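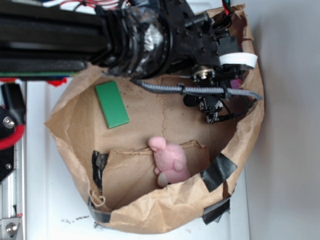 Gripper in the paper bag, green block and pink plush still at the bottom.

November, late

Went over to see Abilio's arm, as I'd been promising to since summer. He has been telling everyone it will be unpacking groceries by spring. I asked where the groceries were. He said they were coming, first it has to manage a green block and a soft toy. Fine. My niece could manage a green block and a soft toy before she could walk.

The bag is taped in four places. I asked what happens without the tape and he talked for a while about compliance and contact forces, which I took to mean the bag falls over. Nobody tapes my bags down when I come in from the store with wet sleeves and the phone ringing. The paper was all crumpled around the rim and there were crumbs on the bottom, so at least that part is true to life.

Birthe is more patient with him than I am. She says reaching down into something is much harder than picking off a table, with the walls in the way and the paper folding over on whatever you want. The plush was leaning on one of those folds, half behind it. I grant her that. I've lost a lemon in a bag myself. But I found it by feel, without looking, while talking to someone, and I didn't need a plastic wrap on my elbow.

His log says 409 tries on the bag, 69 of them this week. I asked how many he'd call good and he said it depends what I mean by good. I mean the thing is out of the bag and on the counter, Abilio.

He's sure the next version of the Dotetti software will sort it out. Last year it was going to be Netetine. Birthe thinks 2 years for a decent unpacking job, and I wrote her down for that so she can't wriggle out later. I said 16 and she laughed, but I meant it. Eggs alone will take them five.

Home by seven. Put away my own shopping in the time it takes his to boot. Still need to call about the dryer belt, and return Birthe's casserole dish.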